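Textile Care and Handling, Unit 4: Folding Knit Garments
Julside course handout, November 21, 2023

We use cookies to remember your settings and count visits. Accept all | Manage choices

4.1 Starting condition

A garment taken from a basket or dryer has no usable reference edge. Layers overlap at random, and the hem, side seams and sleeves may all be hidden. Before folding, the operator must find one edge and work outward from it. In a single-color garment there is no print to show front from back, so overlaps are read from shadow alone. A dark, narrow crease usually marks one layer lying over another; a broad, soft gradation usually marks a mound in a single layer.

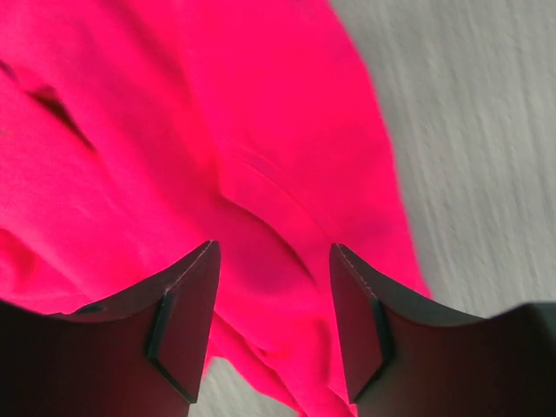 4.2 Opening and flattening

Lift the garment at the edge nearest the table surface and draw it outward, keeping the pull parallel to the tabletop. Do not press on a mound before the layers under it have been separated. Pressing sets small wrinkles that remain after folding.

Work from the body to the sleeves. When one outer edge of the body lies straight, treat it as the reference edge for all later folds. Light wrinkling in the panel is acceptable at this stage. A twisted side seam is not, and the panel should be reopened.

4.3 Sleeves and flaps

A section folded across the body should lie flat over its full length. Check both ends. Bunching near an opening, or an end that has rolled into a tube, adds thickness and shifts the next fold line. Unroll the end first, then smooth toward the opening.

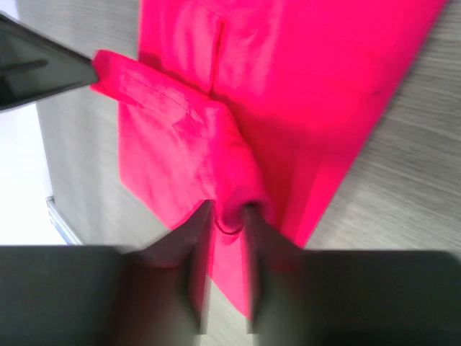
Reading time: 2 min | 254 words

4.4 Tolerances used in the exercise

The Arach method allows a mismatch of 16 mm between the folded section and the reference edge. The Ferri method sets no figure and asks only that no part of the sleeve show past the body after the final fold. Record which method was used on the worksheet.

4.5 Preparation for Unit 5

Bring one short-sleeved and one long-sleeved knit garment, both washed and unpressed. Read the Puloter notes on stacking, page 86.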